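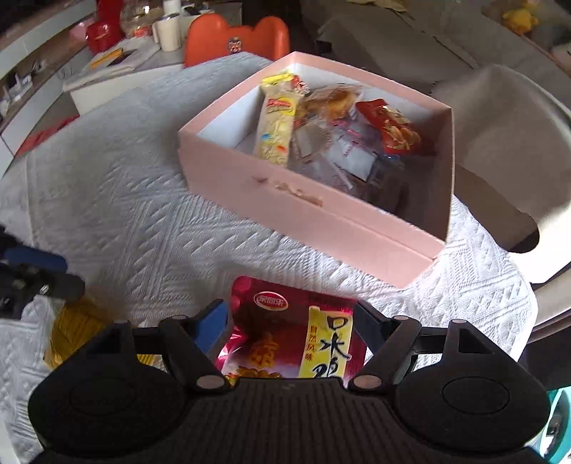 Liebe alle, ich muss jetzt doch noch mal auf Fususgate zurückkommen, auch wenn die Hälfte der Liste wahrscheinlich schon stöhnt. Ich habe mir gestern Abend die Gala-Aufzeichnung zum zweiten Mal angesehen, diesmal komplett und mit Ton, und ich bleibe dabei: Da war kein Streit! Die beiden stehen am Rand der Bühne, sie sagt etwas, er lacht, dann drehen sie sich in verschiedene Richtungen weg. Daraus macht man doch keine Trennung. Viel mehr beschäftigt mich ehrlich gesagt das Kleid. Im Forum schreiben alle "rosa", und das stimmt einfach nicht, das ist ein richtig glänzendes Magentarot, genau wie die Snacktüte auf dem Foto, mit denselben hellen Lichtern auf dem knittrigen Stoff. Wer das rosa nennt, soll bitte mal seinen Bildschirm nachstellen.

Suryani schrieb im April:

> Hallo zusammen,
>
> habt ihr das mit Plerncombe gelesen? Angeblich steigt die
> Hauptdarstellerin nach der nächsten Staffel aus und zieht zurück
> nach Plendgate, "um zur Ruhe zu kommen". Quelle ist wieder mal
> "eine Person aus dem engsten Umfeld", also vermutlich der Friseur.
> Der Artikel hatte nach einem Tag 3.337 Kommentare, ich habe
> vielleicht 30 davon gelesen und dann aufgegeben.
>
> Ich glaube ja, dass da die Produktion dahintersteckt. Immer wenn
> die Quoten wackeln, hat plötzlich jemand Liebeskummer. Und dass
> sie auf der Gala kaum mit ihm geredet hat, passt mir ein bisschen
> zu gut ins Bild.
>
> Was meint ihr? Und weiß jemand, ob das Haus wirklich verkauft ist?
>
> Grüße
> Suryani Harahap

Suryani, beim Haus kann ich wenigstens ein bisschen helfen. Verkauft ist es nicht, es war nur kurz inseriert und wurde nach 48 Stunden wieder rausgenommen (meine Schwägerin guckt solche Anzeigen zum Vergnügen, fragt nicht). Kann natürlich heißen, dass es unter der Hand weggegangen ist. Kann auch heißen, dass sie es sich anders überlegt hat, und das fände ich viel schöner!

Deine Theorie mit der Produktion gefällt mir, aber der Zeitpunkt haut nicht hin. Die Quoten waren da gerade ganz ordentlich, und die neue Staffel war schon abgedreht. Wozu dann der Wirbel? Ich tippe eher auf Ko. Der ist seit der Hochzeitsfolge kaum noch in Interviews vorgekommen, und plötzlich sitzt er in jeder zweiten Talkrunde und seufzt bedeutungsvoll, wenn ihr Name fällt. So seufzt er übrigens auch in der Serie – ich würde ihm da nicht alles glauben.

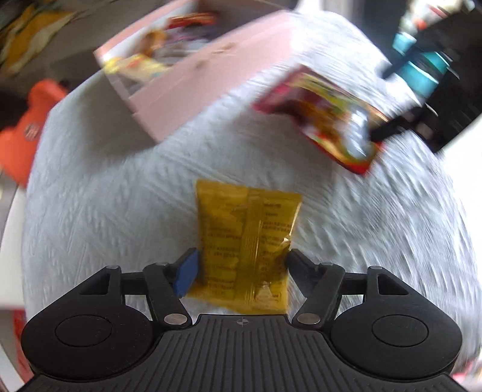 Links das blaue Fingerpolster, rechts das schwarze.

Dann noch kurz zum Fantreffen: Der Saal in Plendgate fasst 800 Leute, Karten gibt es nur online und nur personalisiert. Ob sie selbst kommt, steht weiterhin nicht im Programm, dort heißt es bloß "Mitglieder des Ensembles". Beim letzten Mal waren das der Nachbar aus Folge drei und der Hund. Ich fahre trotzdem hin. Falls jemand aus der Richtung Süden mitwill, im Auto sind noch zwei Plätze frei, Abfahrt aber wirklich um sieben Uhr früh und keine Minute später.

Und wer die Gala noch aufgenommen hat, bitte nicht löschen! Bei mir fehlen die ersten Minuten mit dem roten Teppich.

Liebe Grüße in die Runde

Neueste Themen auf dieser Liste
Re: Fususgate, war da was oder nicht?
Plerncombe: Sendetermine der neuen Staffel
Ko in der Talkshow, wer hat mitgeschrieben?
Fantreffen Plendgate, Mitfahrgelegenheiten
Suche: Autogrammkarten aus der ersten Staffel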